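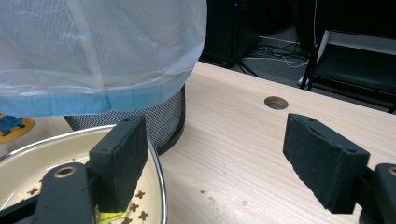

Open day at Clasovgate draws 115 visitors

The robotics workshop Clasovgate opened its doors to the public on Saturday, October 20, 2018, and 115 persons came to look at how simple household work is being prepared for machines. It was the first open day since the workshop moved into its present hall in August. Visitors were received in groups of 11, because the space near the work tables is small and there are many cables on the floor.

The project shown during the day has the name Postico. Its purpose is to collect good examples of everyday handling, such as putting things away, opening and closing containers and changing a waste bag. A person holds one gripper in each hand and does the task with them, while the movement is recorded. Later the recordings are used to train a robot arm to do similar work without a person.

Wilma Schouten, who leads Postico, gave the explanation at table 6, where most of the visitors stayed longest. She told them that a task which takes a few seconds by hand can easily take a full minute with the grippers in the beginning.

"You must forget your fingers a little," she said. "After one week it goes better, and after one month you don't think about it anymore."
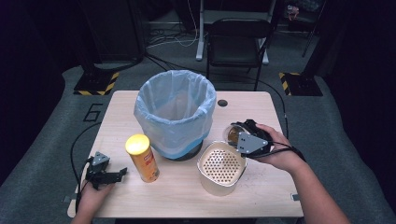 A round lid is held in the right gripper during the demonstration at table 6.

The demonstrations were repeated every half hour and lasted almost 27 minutes each, so there was not much pause for the operators. The objects were ordinary ones from a kitchen or an office, among them a waste bin with a plastic bag, a tall snack can and a cream-colored container with holes in the bottom. Schouten said that the team prefers things which people already have at home. Expensive test objects, in her opinion, give nice results that are difficult to use afterwards.

Several visitors asked why the work is not done directly with a robot. The answer was mostly about time. With grippers in the hand, an operator can make many recordings in one morning, and the table can be arranged again quickly between them. The operators also learn to feel when a grip is bad, and they repeat the recording at once.

Plastic bags got more questions than any other object. A bag changes its shape each time it is touched, and the film is thin and partly transparent, which makes it hard for a camera to find the edge. Jade Charbonneau, an operator at the workshop, said she needed many tries before she could work with a bag and stay calm. She still finds the lid of a jar much more pleasant. 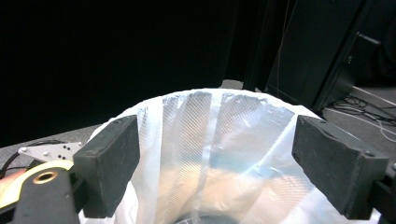 Visitors try it themselves

In the afternoon a second table was made free for the public. Everybody who wanted could try the grippers for four minutes under the guidance of Charbonneau. The waiting line was long, especially with parents and children — the children were often the faster ones.

The firm Verhoeven, which makes small metal parts for the workshop, had a stand near the entrance with drawings and older models of the finger mounts. Students from the technical school in Vedano helped with the registration and showed the groups the way.

Clasovgate wants to hold a next open day in spring. Schools that wish to come with a class can already write to the workshop, and they are asked to mention the age of the pupils and the number of teachers. Entrance will again be free.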